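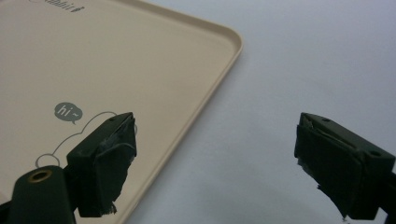

图 4-1 浅色托盘平放于台面，盘底印有灰色线条图案及“hi~”字样

## 4 托盘的放置与使用

本章适用于 Pakley 桌面收纳组中的大号托盘。中号、小号托盘没有第 4.3 节所说的支脚贴，其余步骤相同。

先说清楚一件事：包装上写着“放上即用”。我们不太赞成这种说法。托盘确实不需要组装，但台面平不平、盘底干不干净、贴膜撕没撕，都会影响以后用起来顺不顺手。下面的步骤全部做完用不了一顿早饭的工夫，请不要跳过。

### 4.1 开箱检查

1. 拆开外箱，取出托盘、支脚贴一张（共 12 枚）和本手册。
2. 撕去盘底的透明保护膜。膜很薄，有些用户用了几个星期才发现它还在。从圆角处用指甲挑起，沿对角线方向慢慢撕。
3. 把托盘侧过来，对着光看盘沿。盘沿应当平顺，不应有毛边或裂口。
4. 检查盘底印花。浅灰色印花颜色本来就淡，这不算缺陷。线条断开、重影或字迹糊成一片，才可以申请换货。

> **注意：** 外箱侧面标有“防刮”二字。按我们自己的试用，钥匙和瓷器底部的粗圈照样能留下痕迹。请把它理解为“不太容易刮花”。

### 4.2 选择台面

1. 清空要放托盘的位置，四周至少留出一掌宽。
2. 用拧干的布擦净台面，再用干布擦一遍。台面上若有面包屑或糖粒，托盘压上去之后会轻微晃动，很多“托盘变形”的来信，最后查到的都是这个原因。
3. 将托盘平放，用手指依次轻按四个角。
4. 若有一角翘起，把托盘原地转半圈再按一次：
 - 翘起的角跟着托盘走，是托盘的问题，请保留包装并联系经销商；
 - 翘起的位置没有变，是台面的问题，换托盘也没有用。

托盘可放在餐桌、书桌、玄关柜上。Drerholm 系列边柜的说明书称其顶板“完全水平”，我们仍建议做一遍第 3 步。

**小心：** 不要让托盘边沿伸出桌沿。托盘很浅，拿东西时手腕容易压到盘沿，伸出的部分一压就翘。

### 4.3 粘贴支脚贴（可选）

支脚贴的作用是减少滑动。若台面本身较涩，可以不贴；贴了也未必更稳，贴歪了反而更糟。

1. 将托盘翻面，底下垫一块软布。
2. 用干布擦拭四角内侧，等表面完全干透。
3. 每角贴一枚，按住片刻。剩下的留作备用，不必全部贴上。
4. 静置一夜后再翻回正面使用。

支脚贴不可反复揭贴。揭下后再贴回去的，粘性基本靠不住，请换新的。

### 4.4 摆放物品

1. 先放重的，后放轻的。重物放在中间，不要集中在某一个角。
2. 高的物品靠墙一侧放，矮的靠外。
3. 带水的杯子、花瓶请垫杯垫。盘沿只比盘底略高，挡得住滚动的笔，挡不住一整杯打翻的水。
4. 盘内留出一块空处，用来临时放手里的东西。塞得满满的托盘，过不了几天就会在旁边长出第二堆。

关于承重，本型号标称 4,000 克，这是平放时的数值。端着走又是另一回事：手只托住两侧，中间悬空，请减半计算，并且用双手。

> **说明：** 有人问是否要把物品避开印花摆放，以便图案露出来。随您喜欢。图案在盘底，放了东西自然会被遮住，若十分在意，可以把笔筒一类的大件挪到另一头。

### 4.5 清洁

1. 取走全部物品。只挪开一半、擦完再挪另一半的办法，会在中间留下一条灰线。
2. 用软布蘸温水擦拭盘底，从中间向外擦。
3. 圆角内侧容易积灰，用布角或棉签沿盘沿内侧走一圈。
4. 油渍可用少量中性洗涤剂，之后用清水布擦净。
5. 擦干后再把物品放回。

**小心：**

- 不要用钢丝球、去污粉或魔术擦。魔术擦的包装常写着“不伤表面”，对印花来说恐怕不是这样，擦几次颜色就会变浅。
- 不要放进洗碗机、微波炉或烤箱。
- 不要在盘内直接切东西。
- 不要把刚离火的锅放在盘里，隔一层毛巾也不行。

浅色盘面沾上茶渍、咖啡渍后应当日擦净。网上流传用小苏打敷一晚可以还原如新，我们试过，茶渍淡了一些，盘面也发涩了一些，是否值得请自行判断。

### 4.6 常见情况

| 情况 | 可能原因 | 处理 |
| --- | --- | --- |
| 推一下就滑 | 台面过于光滑，或沾有油 | 擦净台面；仍滑再贴支脚贴 |
| 按一角会响 | 下方有碎屑，或台面不平 | 见 4.2 |
| 盘面有雾状斑 | 保护膜残胶 | 温水布反复擦，不要刮 |
| 印花变淡 | 擦洗过猛 | 无法修复，改用软布 |
| 有气味 | 新品包装闷存 | 通风放置数日 |

气味一项，旧版手册写的是“数小时即可散尽”。这一版改掉了，因为做不到。

### 4.7 配件

补充支脚贴的订货号为 223，分隔条的订货号为 710，可向 Michiels 门店订购。分隔条只适合大号托盘，装入前请先量一量盘内的宽度，盘沿有弧度，量外沿会量多。

Skundo 出品的通用分隔条也有人在用，我们没有逐款试过，不能保证合适。

本章修订日期：2018年4月17日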